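The Last Load Out of Matwood

I took the Hutchins job because it was one truck, one driver, no questions. Fourteen hours if the pass was open. 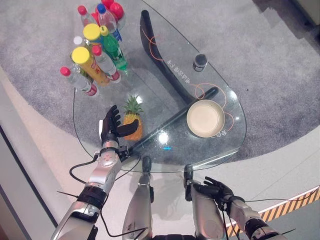 The pass was not open. October, first real snow, and the guy in the orange vest just kept shaking his head at everybody. Go back down. Go back down. So I went back down, eighteen wheels and a load of apples for the cannery at Budico, and I parked behind the feed store in Matwood and turned the heater up and thought about my sister.

She'd called that morning. I hadn't picked up.

Matwood had a diner then. It had a diner, a feed store, a church with half a roof. The woman at the counter poured coffee before I sat down. She had a radio going, low, a ball game from someplace warm.

"Pass closed?"

"Yep."

"Where you headed?"

"Budico."

She made a face. "There's the old road."

I knew about the old road. Every driver out of Trilari knew about it. You went around the lake instead of over the top, 294 miles instead of ninety, gravel for a good part of it, and a bridge the county had been promising to fix since my father drove. My father drove it once. He said never again and then he did it again, the same winter, for the money.

"Bridge holding?" I said.

"Was this morning. My brother came over it in the pickup."

A pickup. Right. I ate my eggs.

The thing about apples is they don't wait. The cannery paid on arrival and it paid less every hour, and what they owed me at full rate was $2,000, and what I owed the bank on the first was 1,846. I'd done that subtraction so many times that week. In the shower. At red lights. It left enough for diesel and a sandwich and maybe a card for my sister's birthday, which I had also missed.

I left a good tip anyway. Don't know why. It was warm in there.

The lake was already dark when I got to it, though it couldnt have been much past four. No other lights. Snow coming sideways, then quitting, then coming again. I drove with the window cracked to stay awake and sang whatever I could remember, mostly commercials. A deer stood in the road and looked at me. I stopped. It looked some more. Then off into the trees – no hurry at all.

The phone rang once, out by the boat ramp, where there's one bar of signal for maybe a quarter mile. My sister. I had it in my hand. I had my thumb right there.

And I thought, after the bridge. I'll call her back after the bridge.

I got down and walked it first. That's what my father said he did. Walk it first, with a flashlight, and stamp. So I walked out on the planks and stamped like an idiot, a person who weighs what a person weighs, and the river went by under me very loud and I couldn't see it. There was a sign at the far end with the weight limit on it. Somebody had shot it up years back. You could read 19 and that was all. The rest was holes and rust. Nineteen tons, or nineteen-something the year they built it.

I was a good bit over nineteen tons.

I stood there a while. My ears hurt. On the other side the road just went on up the hill with snow on it, not one track, and behind me the truck was ticking over with its lights on, and it looked small. I'd never seen it look small before.

I thought about the bank. I thought about my father, who did it twice, and how he told the first time like a joke and never told the second time at all. My mother told me that one. She said he came home and sat in the kitchen with his boots on untill it got light.

So I backed it up. You try it, a rig like that, in the dark, on gravel, with a lake on one side. Took me most of an hour to get to the turnaround. I hit a post. I cried some, and swore, and got it pointed the right way.

At the boat ramp I pulled over where the one bar was and shut everything off. Wind. Snow ticking on the glass. Behind me all those apples – you could smell them even in the cab, sweet, a little bit turned already.

She picked up before it rang.

"Where are you?" she said. "I've been calling all day."

"By the lake."

"What lake? Are you okay?"

"I'm going to be late on the house," I said. "I'm going to lose the load. I didn't go over the bridge."

She didn't say anything. I could hear her kitchen, the faucet, a kid yelling about a shoe.

"Okay," she said. "Okay. Have you eaten?"

"I had eggs."

"Come here, then. How far is it to here?"

I told her. She said she'd leave the porch light on, and did I still have any of those apples.

Recent stories
Snow Fence
What the Dog Heard
Two Nights in Trilari
The Feed Store Closes Early
A Coat for Somebody Else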